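Drodent KV-4 Desktop Switch: Frequently Asked Questions
Last revised 2021-12-14

How many computers can I connect?
Four. Each port carries video, USB and analog audio.

Does the KV-4 need a driver?
No. Keyboard and mouse ports are standard USB. The Pravgate hotkey utility is optional and runs on Windows only.

What is the longest cable I can use?
Use the supplied cables where possible. For longer runs, fit a Nandmont extender pair, rated to 200 feet over Cat 6.

My monitor goes blank for a moment when I switch. Is this a fault?
No. Display emulation is off by default. Set DIP switch 4 to ON and restart the unit.

Can I use a different power supply?
Only part number 2958. Other adapters with the same plug may have reversed polarity.

Which firmware do I need for the Després remote button?
Any release from January onward. Earlier units must be updated through the service port.

How do I dispose of an old unit?
Do not put it in household trash. Disconnect all cables and take the unit to an electronics recycling point. 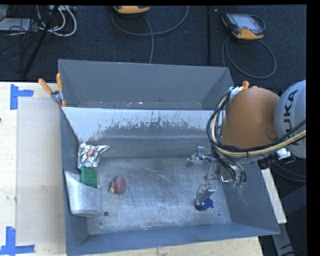
Metal bin with small mixed items.

Is the enclosure rack mountable?
Yes, with the optional bracket kit. Screws are included.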